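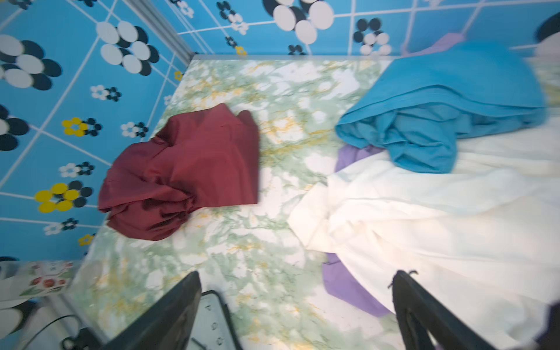
The laundry pile, as the gripper gets to see it.

So I've spent most of my evenings since March teaching a pair of robot arms to deal with clothes, and my own laundry has never been in worse shape. The idea is simple enough: I move the arms by remote control, everything gets recorded, and later a model tries to copy me. Lensa Ambaye talked me into it over noodles and I said sure, how hard can picking up a shirt be?

Pretty hard! Cloth has no handle. You come down on what looks like one shirt and you've grabbed a sleeve of that one and the hem of the thing under it. My first 50 demos were awful. I'd hover, change my mind, poke at the fabric, back off, hover again - and all that dithering gets recorded too, so the robot learns to dither. I threw every one of them out. (Oreo, my cat, slept through the whole purge.)

What helped was picking a fold before I touched the controls, going straight for it, and pressing down into the pile a little harder than feels polite.

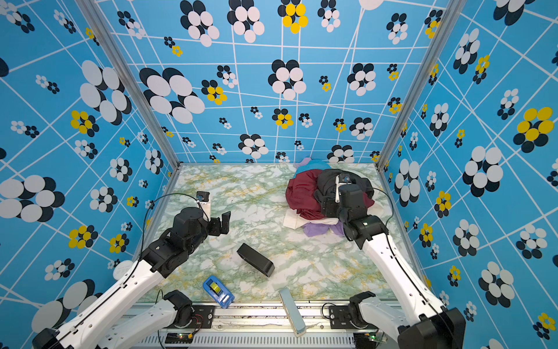 Raju disagrees with me about deleting the clumsy ones. He wrote that a missed grab followed by a good second try is worth more to him than ten perfect runs, and that I should only toss the ones where I give up. He may have a point. I've started keeping the recoveries in their own folder, and I'll train with and without them and see.

The other thing I keep fighting is dark fabric. On the wrist camera a black garment turns into one big shadow with creases in it, and I can't tell a fold from an opening until I'm nearly on top of it. I go slower on those, which probably shows in the data.
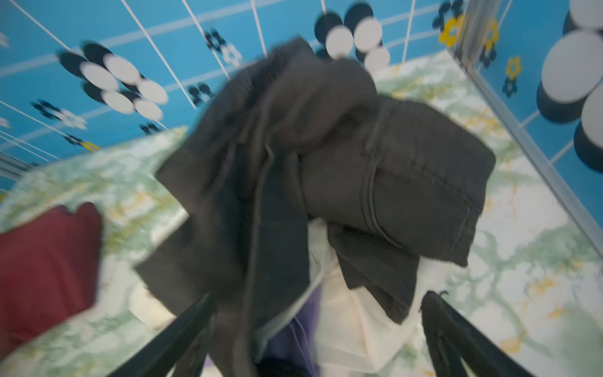
3 min read

Where things stand: 200 keepers, and I want 400 before I train again. My wrists get sore after a long session, so I stop when I notice I'm getting sloppy with the left arm. It's always the left. I'm right-handed and I guess the robot will be too.

Next up is the handoff, one arm to the other.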